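Chapter 4
Showing the Robot What to Do

4.1 Two ways to give a demonstration

A robot can be taught a task from examples. A person performs the task through the robot, the joint positions and camera images are saved, and a program is later fitted to the saved record. Each complete run of the task is called a demonstration.

In hand guiding, the teacher holds the arm and moves it directly. The motors are set to give way under a light push. In remote control, the teacher moves a separate device and the arm follows. Hand guiding is easier to learn, but the teacher's hands and sleeves often end up in the images. Remote control keeps them out and takes more practice.

The drink-making exercises in this chapter use remote control. They come from the Bulldale set, which holds 807 demonstrations recorded by 13 teachers. Chapter 6 returns to the same set.

4.2 Laying out the work surface

Before recording, the surface is divided into zones with tape. The teacher uses the zones to vary where objects start. If the muddler always began in one spot, the program could learn the spot and ignore the tool.

Two views are saved together. The fixed view covers the wide layout, including the cutting board, the ice and the tray with the glass. The wrist view covers a small area in more detail.
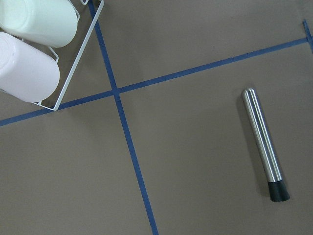
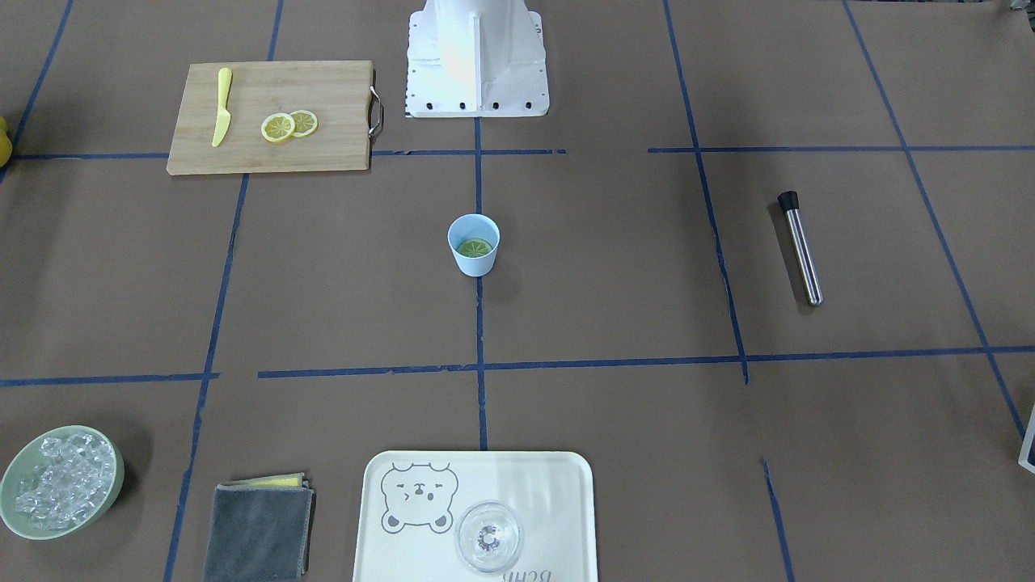
Figure 4.1. Wrist view (first) and fixed view (second). The muddler lies on the surface in both.

4.3 Starting and ending a demonstration

A recording begins with the arm at its rest position and ends when the teacher presses the stop key.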